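Project report, April
Team Bremari, second-year automation project
Written by Irén Borbély

## Planning the equipment for a two-arm tabletop cell

Our project started with a shopping problem. The department gave each team a fixed amount and one sentence of instructions: plan a cell in which two small arms can tidy a table together, and be ready to defend every line of the budget. I had never bought anything with more moving parts than a bicycle, so this was a great way to learn fast!

Our ceiling was 1000 credits (the course uses its own credits so that teams can be compared, and the lab office converts them to real prices afterward). Two other teams, Hutden and Eskola, had the same ceiling but different tasks, and we swapped spreadsheets with them halfway through. That turned out to be the best afternoon of the whole project. Eskola had forgotten shipping completely. We had forgotten spare fingers.

### What we thought we needed

Our first list was all arms. We spent 8 days comparing reach, payload and joint speed, and we had a lovely color-coded table to show for it. Then we visited the workshop at Fladville, where a cell much like the one we wanted is in daily use, and saw how much of the money sits in everything else - the frame, the table, the cameras, the cables, the hand controllers, and the small things that get handled all day long.

I came home with four pages of notes and deleted most of our first list that same evening.

### What we learned at the workshop

The operators let us watch a full morning of work with cups and cloths, and answered every question we had (we had a lot). These are the points that changed our plan:

- **Hand controllers.** We had budgeted for one and planned to share it. With two arms that means one of them is always waiting, so we now have 2 on the list.
- **Cameras.** A wrist camera sees the object well right up to the grasp, but the fingers take up a good part of the view. We added a fixed overhead camera and kept the wrist ones.
- **Fingers.** They are cheap compared with everything else and they wear. Spares went from zero sets to four.
- **Cable management.** We had no line for this at all. Clips, sleeves and a floor cover are now one small item, and I will fight for it.
- **Objects.** Cups, trays and cloths need their own line too, with a few colors and sizes of each.

The tray surprised me most. I had seen it as something to carry cups on, but its raised edges matter for planning: the fingers have to reach down inside without hitting the sides, so the finger length and the tray depth should be chosen together. We had picked them from two different catalogs on two different days.

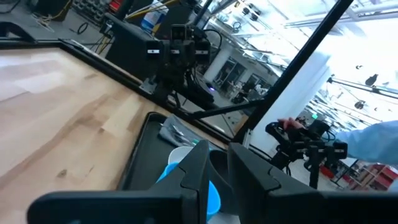 *Figure 1. Lining up on the blue cup in the tray, with the second arm on the table rail and an operator at the hand controller.*

### The revised budget

The final plan has 9 lines. The arms are still the largest, followed by the frame and table, which we moved up after seeing how many things get bolted to them. We chose a cheaper arm than the one we had loved at the start and put the difference into cameras, controllers and spares. It hurt for a day or so and then I stopped missing it.

We also split the order in two. The first order covers the frame, one arm, one controller and the test objects, so we can begin practicing grasps right away. The second arm and the remaining items follow once the table layout has been checked with real parts on it.

### Still open

We have no good figure for replacement cables, and the overhead camera mount depends on the height of the room we are given. Hutden has offered to lend us their measuring template, and I plan to pick it up before we send in the first order.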